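Last updated: Wednesday, 4:40 p.m.

Ticket 556: Block-pushing cell, rod tip dragging on board
Status: open, waiting on part
Site: Skirnham, bench 2

Reported problem
Arm stops with a force fault partway through a push. Started after the rod was swapped for the longer one from Vullier. Faults come mostly on moves toward the far side of the board.

Checked so far
- Restarted controller. Fault came back on push 17.
- Tool length in the Drinport config was still the old rod's. Entered the new length, 13 mm longer. Fewer faults, not gone.
- Loosened the black clamp collar, reseated the rod, tightened again. No slip when twisted by hand.
- Tightened the board bolts. Near left one took a quarter turn.
- Ran the height check with a feeler gauge at the four corners. Far edge reads high compared with the near edge.

Height check, center position
Jogged the arm down over the middle of the board with the blocks left on. Rod points straight down between the red cylinder and the red star, tip at or just above the wood. Don't lower any further from this pose by hand. 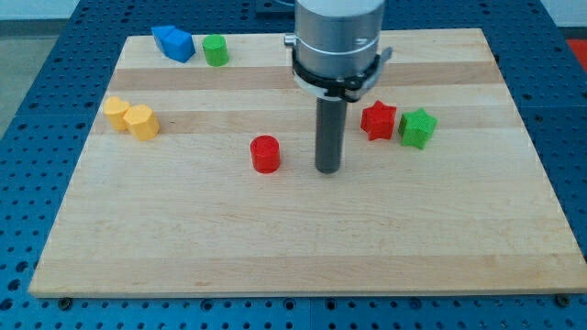
Next steps
1. Shim the near edge of the board. Shims ordered from Domański.
2. Redo the four corner readings and save the new board plane.
3. Run a full set at half speed before closing.

Until then keep pushes to the near half and leave the force limit where it is.

This site uses cookies to keep you signed in. Accept | Settings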